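Care labels should state a drying method in numbers

By Sulastri Tambunan

A care label tells the owner of a jumper what temperature to wash it at, to the degree. On drying, the same label offers a square with a line in it, or the words "dry flat". No duration, no surface, no limit on stretch. I think this is the wrong way round, as most of the shape lost by a knit in home laundering is lost after the wash cycle has ended.

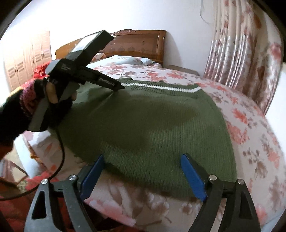
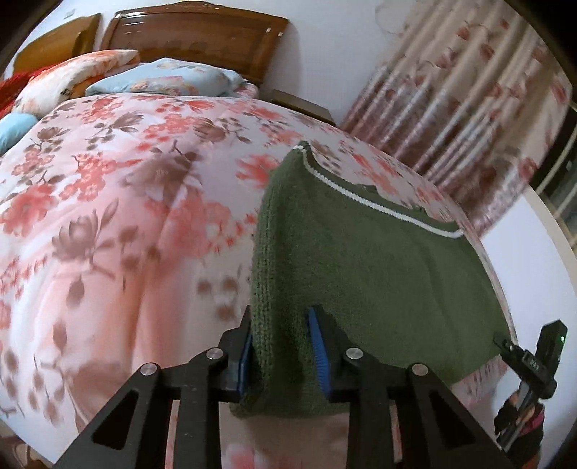 Green knit on a floral bedspread.

The mechanism is simple. A knitted fabric is a set of loops, and water adds mass while reducing the friction that holds those loops in place. Hang the garment and the load passes through the shoulders. A jumper weighing 200 grams dry can carry close to its own weight in water after a gentle spin, and the ribbing recovers only part of the extension.

In August I dried two identical wool jumpers, one on a line and one on a mesh rack, and measured body length after 72 hours. The racked garment returned to its original length. The hung garment did not, and a second wash failed to correct it. Two garments prove very little, but the test cost me nothing and any manufacturer could repeat it properly.

Some already collect the data. Bostden, which makes the jumpers I used, sent me a specification sheet listing a maximum wet extension for each yarn. Prastov keeps a similar sheet for its retail buyers. Neither prints the figure on the garment. The objection I hear from the trade is label area: a sewn label has room for the symbols, the fibre content and the country of origin, in two languages here in Canada, and little else.

That objection is weak. A single line reading "dry flat, minimum 24 h, do not hang wet" takes less space than the brand's own logo. Fibre content is already given as a percentage, and buyers cope with it. A drying time would vary with humidity, so it should be stated for a fixed indoor condition, in the way that paint tins give a recoat time.

The cost falls mainly on testing, and it is paid once per yarn.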